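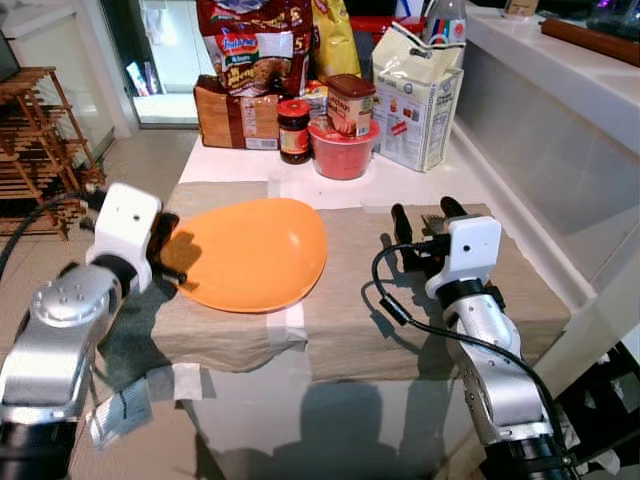 Gosix
29 août 2025
Ça y est, je me lance dans les mi goreng maison pour les soirs de flemme, et je suis complètement conquis ! Je pars d'un sachet de nouilles, j'ajoute un œuf, un reste de légumes et une cuillère de sauce brune. Le grand paquet rouge et brun au fond du plan de travail, à côté du pain, c'est du Mi Goreng, et l'assiette ovale orange sert au dressage (les nouilles bien étalées, c'est tellement plus joli que dans un bol). Vous mettez quoi dedans, vous ?

Tanidik
Super idée ! Chez moi c'est chou émincé, oignons frits et piment - beaucoup de piment. Pour 2 personnes je prends 4 sachets, on est gourmands.

Celtetero
Le chou oui, la sauce en plus non. Les sachets sont déjà très salés, tu vas tout noyer.

Gosix
J'en mets à peine ! Et je n'utilise que la moitié de l'assaisonnement, du coup ça s'équilibre.

Celtetero
Ah, dans ce cas je retire. Moi je presse un citron vert à la fin.

Aerts
Pas d'accord pour l'assiette plate, ça refroidit en 5 minutes. Un bol creux, toujours !

Tanidik
Bof, chez moi il ne reste plus rien au bout de 5 minutes :)

Gosix
Pareil ! Je teste le citron vert ce soir avec le chou, merci à tous.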